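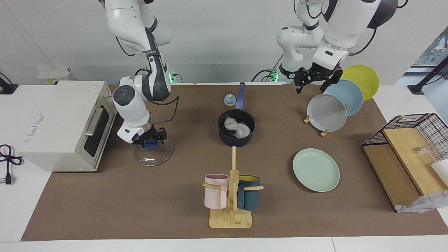

文/豆蔻与铁锅

焖饭常见问题

开始写这个页面,是因为留言里关于焖饭的问题越攒越多,一条条回实在回不过来!我自己用小锅在灶上焖饭好多年了,越焖越上瘾,所以干脆把大家问得最多的都放在一起,想到新的再往下添。

没有电饭煲,真的能焖出好饭吗?

能,而且特别好吃!灶上焖出来的饭粒更有弹性,锅底还会结一层薄薄的焦皮(我家每次都抢)。一口厚底锅,一个盖得严的盖子,就够了。头两次可能会糊一点或者夹生一点,别灰心,第三锅基本就顺了。

米和水到底什么比例?

普通粳米我用一杯米配1.2杯水,按体积量,杯子用同一个就行。长粒香米少放一点水,1.1杯。新米含水多,再减一勺;放了大半年的陈米加一勺。用手指量水位的办法我也试过,换个锅就不准,后来还是老老实实用杯子。

米要泡吗?

粳米泡二十分钟,夏天泡完记得把水倒掉换新的。糙米要泡久得多,我一般头天晚上泡上,放冰箱。香米可以不泡,泡了反而容易断。

火候怎么掌握?

我的顺序是这样:中火烧开,听见锅里咕嘟咕嘟响,转最小火,盖着焖12分钟,关火,再闷10分钟。最后这10分钟千万别省,饭粒就是在这时候把水汽收匀的。煤气灶最小火还是太猛的话,垫一块导热板,效果立竿见影。

中途可以掀盖看看吗?

我知道你很想看,我也想看!小火那一段最好忍住,掀一次就跑掉一大股蒸汽,上层的米容易硬。用玻璃盖会轻松很多,隔着盖子就能看水面,等米面上出现一个个小气孔,水差不多就收干了。

玻璃盖和金属盖哪个好?

两种我都喜欢。玻璃盖看得见,适合新手,也适合爱凑在灶边看的人;金属盖轻,不怕磕。要紧的是盖沿跟锅口贴不贴合。有透气孔的盖子,焖的时候可以拿一小团湿厨房纸塞住,关火之后再取下来。玻璃盖刚离火别马上冲凉水,放在干布上等它自己凉下来。

盖钮烫手怎么办?

看材质。金属钮一定要垫布,塑料或者硅胶的好一些,但锅烧久了照样会热。拧松了的盖钮请先紧好螺丝再用,很多盖子的螺丝在内侧,一把小螺丝刀就能搞定。

锅底总是糊,是锅的问题吗?

多半是火大了,其次是水少了,最后才轮到锅。薄底不锈钢锅确实难伺候,可以提前两分钟关火,靠余温走完。真糊了也别搅!把上面的好饭盛出来,锅里加热水和一勺小苏打,小火煮几分钟,泡一会儿,用木铲一推就掉。

夹生了还能救吗?

能救!用筷子在饭里扎几个洞,沿着洞淋两勺热水,盖好,最小火再焖5分钟。淋一点点米酒代替热水也行,会更香,酒味焖完就散了。饭太湿的话,开着盖子小火烘一两分钟,再翻松。

可以在饭里加菜一起焖吗?

太可以了,这是我最爱的部分!香菇、腊肠、土豆丁、毛豆都合适。香菇和土豆先用油炒香,再跟米一起下锅;腊肠切片铺在米上面就好;绿叶菜等关火以后再拌进去,颜色才漂亮。注意菜会出水,放了蘑菇或者南瓜,水要减两勺。酱油也算水,别忘了扣掉。

一次焖多少最合适?

米和水加起来,别超过锅深的一半。太满会扑锅,太少又容易干。两口人吃,一杯米刚刚好,还能剩一小碗第二天炒。

剩饭怎么放?

趁还温着就分成小份,装进保鲜盒,凉了马上进冰箱,第二天吃完。冷冻能放得久一些,热的时候洒几滴水,盖好再加热,口感跟新焖的差得真不多。在室温里放了一整夜的饭就不要吃了。

锅巴怎么才能做得金黄?

关火之前,沿锅边淋一小圈油,调到中小火,转着锅烤两三分钟,每个方向都烤到。闻见坚果一样的香气就关火,再晚一点就苦了。盛完饭,锅巴留在锅里晾一会儿,边缘会自己翘起来,掰着吃,配一碗热汤,太满足了!

下一批想添的是杂粮饭和豆子饭,红豆要不要先煮这件事我还在试,目前先煮的那几锅更软。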